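How Do People Plan to Buy a Robot?

Robots can carry, sort and stack things. Before a school, a library or a hospital buys one, however, the people in charge must make a plan. A plan for spending money is called a budget.

The Beltavia Learning Center wished to purchase a robot named Trosero to tidy its storage rooms. The center had 2,337 dollars to spend.

Step 1: Study the room
A robot must be able to move around the objects in a room. Planners look at what stands on the floor and how much space is left between things. Many planners use a simulation, a room made by a computer, to do this work before any money is spent. 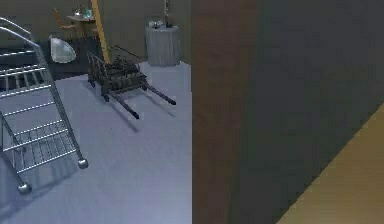 A computer-made room with a wire rack, a dark wooden cart and a gray bin.

Step 2: Add up the costs
The price of the robot is only the first cost. Trosero costs 2,000 dollars. A robot also needs a charger, spare parts and a person trained to look after it. At Beltavia, these extra costs came to 486 dollars for the first year.

Add the two numbers together and the total is 2,486 dollars. This is more than the center had. The center therefore decided to save until January before placing its order.

Step 3: Test before you buy
Furniture can be difficult for a robot. Edges, knobs and narrow gaps all need careful testing.

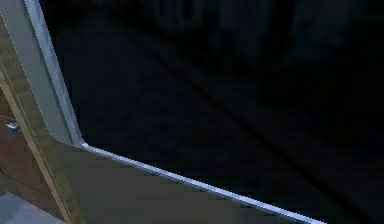

Tests should be repeated, and the results should be written down each time. The center asked for 3 tests of every task. If a robot fails a task, the planners may choose another model or change the way the room is arranged.

Words to know
Budget: a plan for using money.
Simulation: a computer copy of a place or an event.
Model: one type of a machine.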